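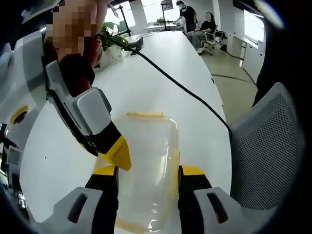
About the Brulton Workshop

The Brulton Workshop is a shared workshop for people who build robots and small automatic machines in their own time. We have a main room with long tables, a machine room at the back and a store for unfinished projects. Members come in to work on their own builds, and a smaller group works on the gripper project described further down this page.

We are not a school and we don't give certificates. We do teach people, mostly by sitting next to them.

How we started

Orla Nic Giolla and Kane Stubbs began building a two-fingered gripper in Orla's garage in Purnholm. The first one was made from drawer slides and a motor from a broken printer. It could hold a sponge. The second one could hold a cup, and by the third they had run out of floor. The lease on our present rooms was signed on 11 April 2018, and eight other people moved their projects in that spring.

Kane still has the drawer slide gripper. It hangs over the door to the machine room.

The gripper project

The group builds grippers that a person holds and works by hand, with the same kind of fingers we would put on an arm. You can learn a lot about a finger by carrying it around and trying to pick things up with it. If the pads slip on a food container when a patient person is doing the steering, they will slip on an arm too.

We keep a box of test objects, and every new set of fingers goes through the same ones: clear plastic containers, mugs, a roll of tape, a paperback, a bag of rice. The clear containers give the most trouble. They flex when squeezed near the middle and their corners are rounded, so the pads have to meet the sides flat. Muireann Dunne has remade her pad design many times over this and the current version is called Zikley, after her dog.

Each set of fingers gets a page in the log with the pad material, the opening width, who tried it and what was dropped. The log had 552 entries at the end of March. Members can read it at the front desk, and we will send a copy to anyone who is working on something similar.

Who we are

Orla Nic Giolla runs the workshop day to day. She worked in machine repair before this and looks after the lathe and the mill. Ask her before using either one.

Kane Stubbs handles wiring and power supplies. He also orders parts, so put requests on his list by the door and include the part number.

Hiyori Kamata writes most of the software for the gripper group and helps members who are stuck on theirs. She prefers to see the code running on the machine, so bring both.

Muireann Dunne designs fingers and pads, and does most of our printing and molding.

Viktória Csizmadia teaches the beginners' build, where each person makes a small arm with two joints over six evenings. She also keeps the log in order.

What members build

Most projects here are meant for somebody's home. Current ones include a curtain opener, a feeder for two cats that eat different food, a seed planter and a plotter that draws maps. One member is building a chess-playing arm and has been for four years. Projects that need more space than a tabletop should be talked over with Orla first - the store is close to full.

Using the workshop

Membership is $20 a month and covers the tables, hand tools, soldering stations and shared parts drawers. Printing is charged by weight. The machine room needs a short safety session, which is free and takes one evening.

Please run cables so that chairs don't roll over them, and clear your table when you leave. Anything going into the store needs your name on it. Batteries are charged on the steel shelf only, and somebody has to be in the room while they charge.

Visitors are welcome in the evening while one of the five of us is in. Children need an adult with them and can't go into the machine room.

Where to find us

We are at 123 Lenihan Street, Brulton, on the second floor. The entrance is at the side of the building, past the bike racks. There is an elevator, but it is small, so if you are bringing something large use the loading door at the rear and ring the lower bell. Parking on the street is free after six.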